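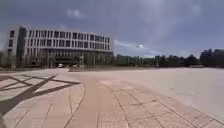

Why Do Sidewalks Have Lines in Them?

Have you ever played the game where you must not step on the cracks? Then you already know that concrete ground is almost never one single piece. It is cut into many slabs, with thin lines between them. The lines are called joints, and they have an important job.

First, what is concrete? Many people say "cement" when they mean concrete, but cement is only one part of it. Cement is a gray powder. To make concrete, workers mix the powder with water, sand and small stones. When it is fresh, it looks like thick oatmeal, and you can push it into any shape you want. After some hours it becomes stiff. After some weeks it is very strong.

Many children think that concrete gets hard when it dries, like mud in the sun. It is a good guess, but it is wrong. The cement and the water join together and make tiny crystals, much too small for your eyes. The crystals grow into each other and hold the sand and the stones tight. Concrete can even get hard under water!
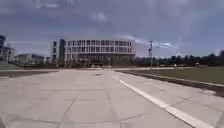 Now we come back to the joints. Almost everything becomes a little bigger when it is warm and a little smaller when it is cold. Concrete does this too. On a hot day in June, a long path wants to grow. In winter it wants to shrink again. You cannot see it move, because the change is very small, but the push and the pull are strong. New concrete also shrinks a little in its first months, when extra water leaves it.

If a path were one huge piece, it would break wherever it liked, in crooked lines. So the builders choose the place first. They cut a straight groove in the young concrete, and the slab is thinner there. When it must crack, it usually cracks at the bottom of the groove – where you do not notice it.
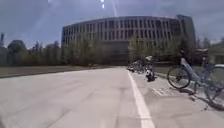 Joints help a lot, but they cannot stop every crack. The ground below may sink, or a tree root may push from under the slab. Heavy trucks can do it too. Some cracks are as thin as a hair, and builders really call them hairline cracks. Pale gray paving like this has a few of them running across it, together with darker seams and patches. A hairline crack is often harmless. But if water gets inside and freezes, it takes more space than before, and it pushes the sides apart. After many winters a thin crack can become a wide one.

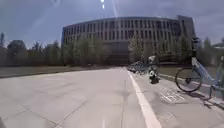 Hegarty Children's Science Club – Reading Corner

Try it at home

You need 2 flat trays, some mud with clay in it, a ruler and an adult who does not mind the mess.

1. Fill both trays with wet mud and make the top smooth.
2. In the first tray, do nothing.
3. In the second tray, press the ruler into the mud to make straight grooves, like the squares on a chocolate bar.
4. Leave the trays in a warm place for a few days and look at them every morning.

Where do the cracks come in each tray? Mud is different from concrete, because mud really does get hard by drying, but it shrinks also. Draw both trays in your notebook.

Words to remember

Slab: a flat, thick piece of concrete or stone.
Joint: a line where two slabs meet, or where a groove was cut.
Shrink: to become smaller.

Written by Ruaridh Cowie for readers from 8 years, November 2025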